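The Second Batch

The bakery on Lidoner Street had been shut since September, and she still had an order for eight. 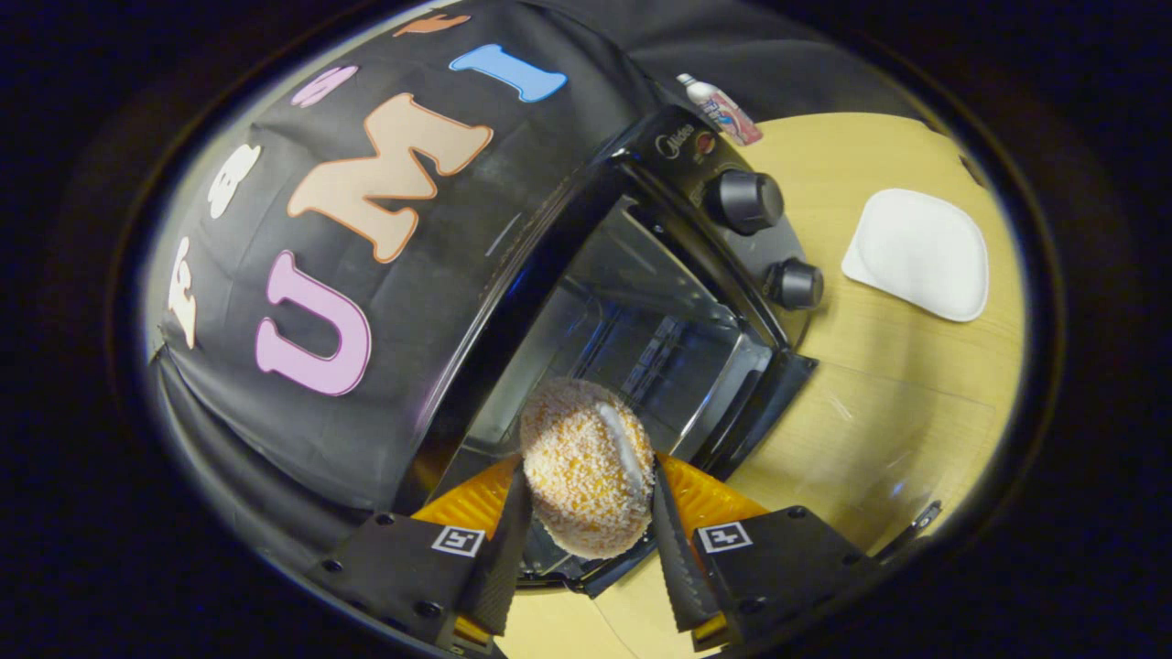 It was the smallest order she had ever taken. In the good years she had sent out 340 pastry balls on a Saturday morning, and once, for the opening of the new ferry office in Brusden, 1,000 of them, boxed in two days with her sister-in-law and a boy from the school. Now there was the kitchen at home, the little oven on the counter, and a message on the phone from a man at number 74 who wanted eight for his mother.

He had written that she used to buy them on Fridays. The ones with the coconut, he said, if you still do them.

She made the dough after breakfast. The recipe was on the back of an Ondard flour bag, which she had cut out and kept in a drawer, and the last line had worn away years ago. It didn't matter. She knew the last line. It said to let them cool before you rolled them, and she had never once done it, because the flakes stuck better to a warm one.

The first batch went wrong. The small oven ran hotter at the back than at the front, and she was used to an oven you could have parked a bicycle in. Three split and the others came out darker than she liked. She put them on a plate and ate one standing at the sink. It tasted all right. She wouldn't have sold it.

She turned the heat down and started again.

While the second lot baked she wiped the counter and listened to the radio. There was a programme about Amundsen and his dogs, and she heard most of it without following. She thought about the shop instead. The new people had painted the door green and were going to sell phone covers. They had asked whether she wanted the sign and she had said no, and then gone back the next day to fetch it. It was in the hall behind the coats.

When the timer rang she took the tray out and let it stand for a minute. The balls were orange and even. She rolled them one at a time in the bowl, pressing lightly, and set them in a box lined with paper. One had a thin pale crease down the side. She looked at it for a while and put it in with the crease facing the wall of the box.

Number 74 was at the top of the hill. The man came to the door in his socks and tried to give her too much money. Behind him somebody called out to ask who it was.

"It's the bakery," he said.

She gave him his change. On the way down she stopped at the shop on the corner and bought two bags of coconut — the large ones — and carried them home.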